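Gestión de eventos deportivos. Apuntes, tema 4: aplazar o cancelar

Un torneo se aplaza cuando hay otra fecha y se cancela cuando alguien ha mirado el calendario con calma. El Abierto de Ternby pasó de junio a agosto y perdió dos patrocinadores por el camino.
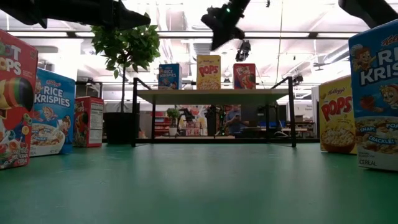 Un alumno preguntó si el público con entrada tiene derecho a devolución cuando solo cambia la fecha. Depende del contrato, respuesta que sirve para medio examen.

Conviene leer las condiciones antes de anunciar nada. En Ternby se habían vendido 1.869 abonos, y el reembolso figuraba en la página 47 - donde suelen vivir las cláusulas caras.
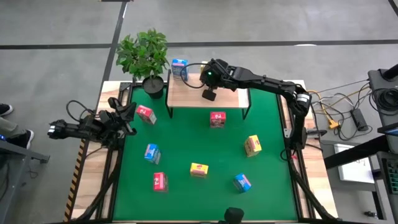
Pólizas y fuerza mayor

La lluvia rara vez cuenta como fuerza mayor; en tenis sobre hierba es casi un participante más. La aseguradora Meinecke cubría la cancelación total, no el aplazamiento. Los organizadores descubrieron el matiz después del comunicado.

Para el próximo día: comparad la póliza de Ternby con la del circuito Wetitz y traed dos diferencias por escrito.
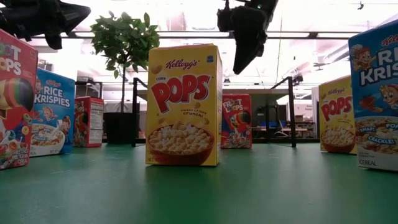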